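Section 4: Sorting and knotting the carry bags

Before you start, clear the kitchen table and leave the cloth on. I like a stripy one for this job, as you can use the stripes as guides when you fold (ours has plenty to choose from!).

1. Tip out the bag drawer and put anything torn in the recycling pile.

2. Squash the air out of each bag with your palm — start at the closed end and work up to the handles.

3. Set the bunched ones down at one side, so you've got room to work. 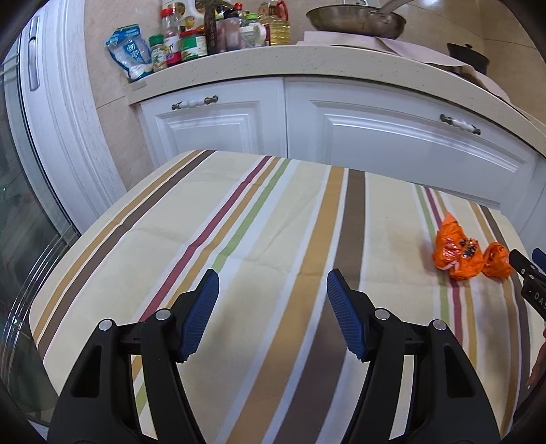 Fig. 6. Two orange bags on the striped cloth.

Note: creases in the cloth don't matter a bit. I never iron mine.

4. Twist each bag into a rope, loop it once and pull the knot snug. Red ones and orange ones get the same treatment.

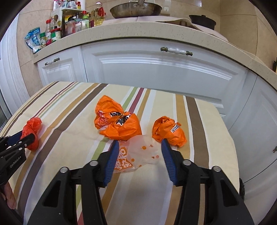
Hodžić, Wurnondale

5. Leave a bit of bare cloth between finished bundles or they'll grab each other and unroll.

CAUTION: keep bags and bundles well away from little kids and pets, knotted or not.

6. Drop the bundles into your Anduvlow holder, biggest first. If the lid won't shut, see Section 5.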